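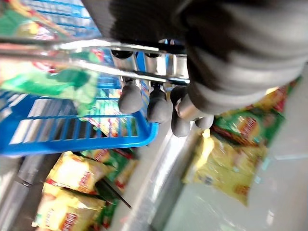 Quiénes somos

Festside es un equipo pequeño que estudia el agarre robótico de envases blandos. Empezamos en febrero con bolsas de aperitivos y una cesta azul, y ahí seguimos.

Desconfiamos de los porcentajes de éxito que circulan en este sector, empezando por los nuestros. Nuestro método, Larkadance, elige el punto de agarre a partir de la cámara de muñeca, sin modelo previo de la bolsa. En 716 intentos falló 43 veces. Suena bien, pero casi todos los fallos se dieron con bolsas amontonadas, el caso que de verdad importa en un almacén.

Qué publicamos

Todos los intentos, incluidos los 12 que repetimos por errores de calibración. La comparación con Bristar, nuestro método anterior, sigue abierta: la mejora podría deberse a los dedos blandos y no al algoritmo. Hasta separar las 2 cosas no hablaremos de avance.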